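Evaluación de la permeabilidad al vapor de agua en envases herméticos reutilizables de uso doméstico

Memoria de la asignatura Proyecto de Materiales II
Diciembre de 2016

1. Objeto

Se estudia la ganancia de humedad de alimentos secos almacenados en envases de plástico con cierre de pestañas. La magnitud de interés es la masa de agua que entra en el envase cerrado, referida al tiempo de ensayo. No se evalúan la migración de sustancias al alimento ni la resistencia al impacto.

2. Antecedentes

En un envase rígido el vapor entra por dos vías: difusión a través de la pared y fuga por la junta. La primera depende del polímero, del espesor y de la temperatura, y se describe con la ley de Fick en régimen estacionario. La segunda depende de la geometría del cierre y de la presión de contacto, y suele dominar cuando la junta está envejecida o mal asentada. El método gravimétrico con desecante no separa ambas contribuciones, por lo que se añadió una serie de control con la tapa sellada con parafina.

3. Material y método

Se ensayaron 64 envases, repartidos a partes iguales entre las referencias Esness y Keskinen. En cada uno se introdujo gel de sílice secado en estufa hasta masa constante. Los envases se mantuvieron en la cámara climática Ondton a 38 °C y 90 % de humedad relativa. Las pesadas se hicieron cada 24 horas, con los envases atemperados en desecador antes de cada lectura. Los datos se registraron en la hoja Busement del laboratorio, con un total de 1.744 lecturas, de las que se descartaron 225 por deriva de la balanza.

4. Resultados

La ganancia de masa fue lineal desde el tercer día en las dos referencias. En la serie Keskinen la pendiente con parafina y sin ella difiere menos que la incertidumbre de la medida, de modo que la fuga por la junta resulta despreciable. En la serie Esness la pendiente sin parafina es claramente mayor. La dispersión entre unidades también aumenta, lo que apunta a un asiento irregular de la tapa.

Envase translúcido de pestañas laterales, con el borde de color crema.

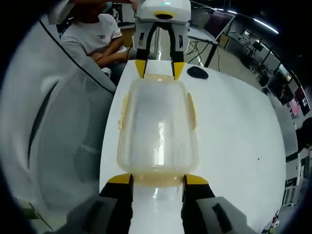
5. Conclusiones

5.1. El cierre condiciona el resultado más que el espesor de pared en la serie Esness.

5.2. Conviene repetir el ensayo tras ciclos de lavado, no incluidos en este trabajo.

5.3. La corrección por empuje del aire no modifica el orden de las series.

Anexo A. Tabla de pesadas y cálculo de incertidumbres.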